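3.2 Snack storage in shared rooms

Of the households in the Remport survey, 434 kept at least part of their packaged snacks outside the kitchen. The usual place was the room where guests are received, and the usual container was a cardboard box that had come into the home with something else in it. Boxes of this kind were seldom thrown out while their sides still held. They stood on the floor or on a cloth, open at the top, and packets were dropped in without any sorting by kind or flavor.

The table nearby had a different role. Neelam Yadav, who coded the interviews from June, separated "table food" from "box food" because the respondents did so themselves. Table food could be offered at once. Box food was stock, and someone had to bring it out first.
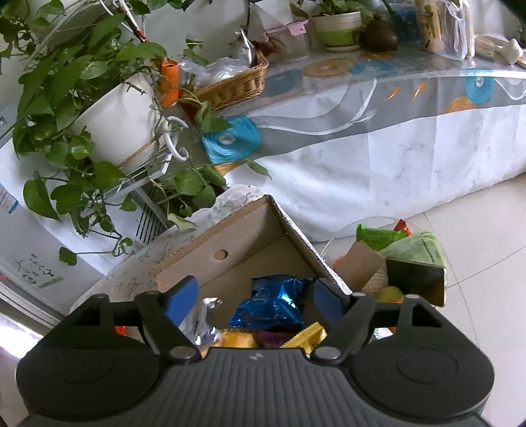
Respondents gave 3 main reasons for keeping a box in the room. It saved a trip to the kitchen when visitors came, it kept small packets from sliding around in a drawer, and children could be told that the box was closed for the day. The last reason came up mostly in homes with more than one child under 11.

Overflow was common. When a box was full or awkward to reach into, the rest went onto a plate or tray close by, and fruit often ended up there too. We counted such a plate as part of the same store if the respondent spoke of the two together (see Kushwaha's coding notes, Appendix 2).

Moving packets between box and table was the most frequent handling we recorded. Single-portion packets were moved one at a time. Larger bags were more often stood upright against the side of a box, with the front turned toward the room, and several respondents said they looked for the color of a bag before they read its name. Figure 4 gives a case with small packaged snacks, a box and a covered table.
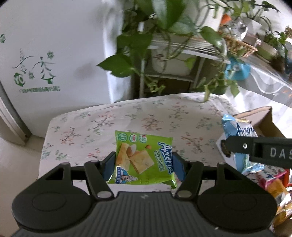 Figure 4. Green snack packet above a flowered tablecloth, with a light-blue bag leaning against an open cardboard box.

Tablecloths mattered more than we had expected. In the Gurner homes the cloth marked the part of the table that was meant for guests, and boxes were put there only while they were being filled or emptied.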